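Print this page | E-mail this to a friend

In defence of the ugly kitchen

by Malsha Nanayakkara
July 4, 2021

Every second person who comes through our front door asks when we're ripping the kitchen out. They mean it kindly! But we've been in the Gollcombe house for two years now and I've gone from nodding along (yes, yes, next winter) to getting a bit cross about it, so let me have my say.

I don't think you should renovate a kitchen until you've cooked in it for a good long while. Ours is the colour of weak tea, the drawers stick, and the bench is too low for my husband, who complains about it every time he peels a spud. When we moved in I had a whole folder of plans. There was going to be an island. Looking at those plans now makes me cringe, as the island would've sat smack bang in the path everyone takes to the back door, kids, dog, washing basket and all.

My friend Leonor Godinho went the other way. She gutted her place in Doltcombe before she'd boiled an egg in it, and it looks gorgeous, I'll give her that. She also spent 13 weeks washing dishes in the laundry trough, and the new pantry is on the side that cops the afternoon sun. Her chocolate melts. She'd tell you herself she'd do it differently.

And then there's the money. I got a quote in March and had to sit down. For a tiny slice of it we swapped the tap, painted the window trim and screwed in a few hooks, and I reckon that got me most of the way to happy (the hooks especially, I'm mad for a hook). Kamala Rao next door thinks I'm making excuses and she may be half right.

But a dated kitchen isn't a broken one. If the oven heats and the roof doesn't leak, you can live with brown doors for a bit, even grow fond of them. I'd sooner spend the cash on insulation, which no visitor has ever once asked me about.
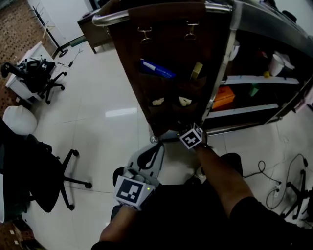
What I'd fix first

The lighting, every time. One sad globe in the middle of the ceiling means you're chopping onions in your own shadow. Get a sparky in, put a light over the bench, then leave the rest alone for a year and see how you feel.

Contact us | Copyright Malsha Nanayakkara | Back to top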